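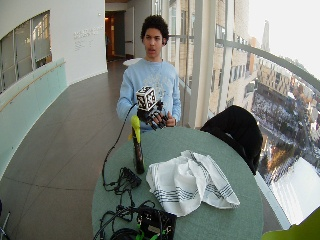 Pralis: teaching a hand where it is

Interview by Yesenia Cabrera, 17 Nov 2020

The Pralis group does not put a robot arm in the room when it collects data. A person carries the hand to the object, works with it, and the recording becomes training material for an arm that may be fitted with the hand months later. Birgit Voß has run the measurement side of the project for two years. Her concern is a narrow one: whether the recorded position of the hand can be trusted.

"People ask me about the learning," she says. "I do very little learning. I give the others a trajectory, and an error figure with it, and they do what they like."

The trajectory comes from two sources. A small cube with a square marker pattern on its faces is mounted on the hand, and a fixed camera follows it. The hand-held gripper tools carry a camera of their own with a very wide lens, and their motion is worked out from whatever that camera sees. In the early recordings the sources were treated as alternatives. Voß and her colleague Eckhard Rothe now run both kinds of camera in one session and solve for everything together.

She is brisk about why a cube was chosen over a flat plate. "With a single flat marker seen nearly head-on you get two candidate orientations, and with a bit of noise the solver hops between them. The hand appears to nod. If there are two or three faces in view at known angles to each other, the wrong candidate no longer fits." The cost is bulk. Anything fixed on top of the hand can catch on things, and it limits how close the operator can bring the knuckles to a wall or shelf.

The wide-angle view has the opposite set of faults. It takes in the object, the table and a good deal of the room at once, so there is nearly always something to track. It also bends every straight line, and its residual error grows towards the rim. A daylit window at the top of the view will burn out to white and take its features with it. What remains for the tracker is often soft: cloth, clothing, the operator's own forearms.

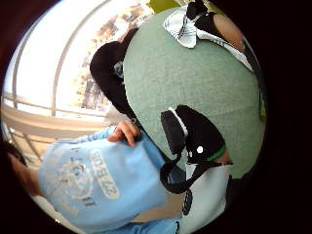

"Soft things move," Voß says. "The method assumes that most of the view is rigid. Put a garment close to the lens and have someone pull at it, and a large share of your features belong to the garment. The solver will happily report that the gripper has moved the other way."

The group's February report, written with Annelore Sperling, dealt with this case. Their remedy is plain. Each feature track is given a weight according to how well it agrees with the marker cube's account of the session over a window of nine images, and tracks that disagree for the whole window are dropped. The clock offset between the cameras is estimated in the same step. Sperling had first tried to mask cloth and skin with a trained segmenter, and gave it up when the masks flickered from one image to the next.

The test set was 1000 short demonstrations, all involving at least one deformable item on a table. Using the wide-angle camera alone, many of the recordings had to be discarded after a manual check. With the joint solution, 92 per cent passed the same check unaltered. Voß is careful about the figure. The check is a threshold the group set itself, on the disagreement between the start and end pose when the tool is returned to a mechanical stop, and a trajectory can pass it and still be poor in the middle.

"I would not quote it next to anybody else's number. It is our table and our threshold."

I asked which objects fill the other eight per cent. Glossy packaging is a large part of it, she says. A black pouch held close to the lens covers much of the view, and its surface carries reflections that slide as it turns. The printing on it can make matters worse, as fine text and code squares are full of sharp corners and the feature detector prefers them to anything in the background.

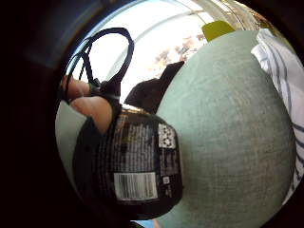
Rothe's current work is on exactly these recordings. He wants to keep the tracks on the held object and use them separately, to estimate how it moves in relation to the fingers. For a rigid box this is straightforward. For a bag with a strap or a folded top it is unclear what "the pose of the object" should mean, and he has so far settled for the pose of the largest printed area. Voß thinks this is defensible for placing tasks and useless for opening ones.

There are practical limits too. The fixed camera has to see the cube, and operators turn their backs on it. Cables shorten the usable space. Collecting beside large windows means that the exposure has to be set by hand, and set again when the cloud changes. Sperling keeps the settings in the session log along with the calibration, which is repeated whenever the lens or the marker mount has been touched.

None of this has been tried at other sites. Elfriede Heitmann's team at Lirken has asked for the solver and will run it on kitchen recordings, where the fixed camera must stand further off and the cube will be smaller in its view. Voß expects the weighting to degrade gradually up to the distance at which the markers can no longer be decoded, and to fail at once beyond it.

Asked what she would change, she names the mount. The present one is clamped, and a knock can shift it by a small angle without anyone noticing until the residuals are plotted. A keyed version has been drawn. "It is a bracket with two pins. It should have been done before we recorded anything."

The solver and the calibration routine will be released once Rothe has finished the documentation. The recordings will follow separately, after the operators' consent forms have been gone through again.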